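Housekeeping Operations 1, Unit 4
Handling of soft goods in guest rooms
Notes prepared by Mieczysław Stępień

4.1 What we mean by soft goods

In this course, soft goods are all the textile items which a room attendant touches during the service of a room: sheets, pillow cases, blankets, towels, bath mats and curtains. The clothing of the guest is not a soft good of the hotel, but we must speak about it also, as it is often found together with them.

Please remember the difference between "linen" and "bedding". Linen is changed and washed after each guest. Bedding (blankets, duvets, pillows) is washed by a programme, and each property decides its own. At the Brimden, where I worked for eight years, blankets went to the laundry each January and again before the summer season.

4.2 Guest clothing on the bed

In a stay-over room the bed is very often used as a storage place. The general rule has three steps.

1. Look before you touch. Small items such as glasses, jewellery or a phone can be hidden in the fabric.
2. Lift the clothing in one bundle, with both hands under it, and put it on the chair or the luggage bench.
3. When the bed is made, put the bundle back at the foot end. Do not fold it unless your property asks for this.

Clothing and blankets on a bed

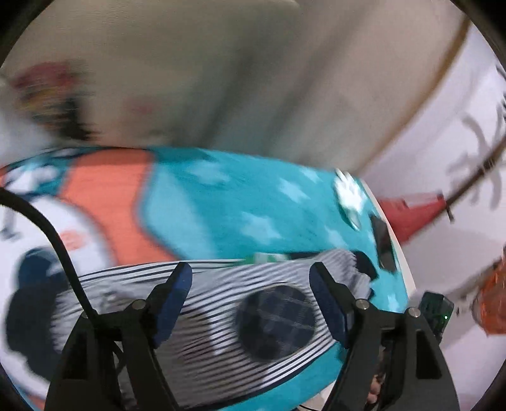
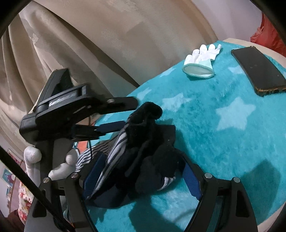 Some properties do not permit step 2 at all. In this case the attendant leaves the bed as it is, fills in the card "Bed not serviced" and informs the supervisor before the end of the floor. Karim El Idrissi will explain the card in the practical hour.

4.3 Sorting at the trolley

Sorting begins at the door of the room and not in the laundry. Use the white bag for sheets and pillow cases, the grey bag for towels. Stained pieces are knotted once at the corner, so the laundry staff can find them quickly. A full bag may weigh up to 38 kg, which is too heavy for one person, so close the bag when it is two-thirds full.

Never shake used linen in the corridor. Roll it from the edges to the centre and carry it a little away from your uniform.

4.4 For next class

Read the chapter by Venkataraman on colour fastness and bring your answers to questions 1 to 3 on the back page. The practical hour is in the training suite, door code 1428. Please wear closed shoes.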